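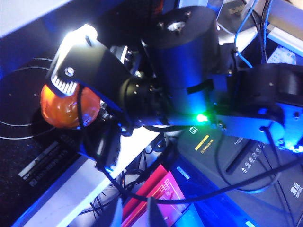 Home | Features | Makers | Players | Back Issues

December 18, 2021
By Nuanchan Chaimongkol

The neck was off when I got to the shop in Prerby. Abenezer Yimer had the body of the mandolin on a folded towel and was scraping old glue out of the dovetail with a dental pick. The neck lay on the windowsill next to his lunch.

It was an Alel, one of the flat-backs, bought by the owner's grandfather and played at dances until the action got too high to fret past the fifth position. Somebody had tried to fix that by planing the bridge almost to nothing. Yimer kept the bridge in an envelope to show the owner, then made a new one out of rosewood.

He has repaired fretted instruments for 9 years, all but two of them in this building. Before that he set up guitars at Flandel, a music store, where he was expected to finish one before lunch and another after. He didn't mind the pace. What bothered him was sending out instruments that needed a neck reset with a lower saddle and a note to come back.

A reset here costs $195 for a mandolin and more for a guitar. The steaming takes a few minutes. Fitting the heel takes most of a day, because he removes wood in very small amounts, puts the neck back on dry, checks it with a straightedge and takes it off again. 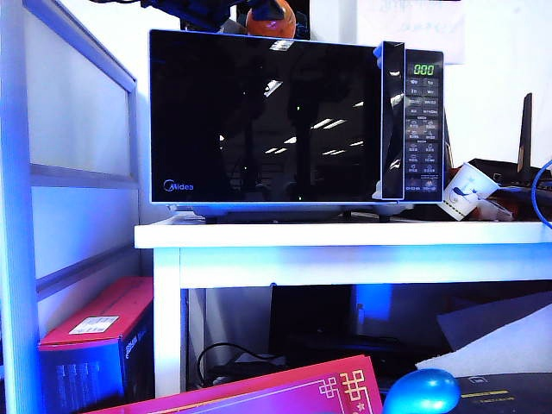 The Midea microwave, its display at 000.

Hide glue is what he uses on old joints. He soaks the granules in cold water overnight, warms them slowly and throws out what is left at the end of the week. Customers sometimes ask for epoxy. He tells them the next repairer will have to get it apart.

The most valuable thing he has worked on was a Paisan archtop appraised at $3800, which came in this past June with a loose brace and went home with the same tuners, the same finish and a new nut. The owner had wanted it refinished. Yimer talked him out of it over two phone calls.

The Alel was strung up late in the afternoon. He tuned it, played a slow waltz, tuned it again and wrote the string gauges on a tag. It would sit overnight before he touched the truss rod.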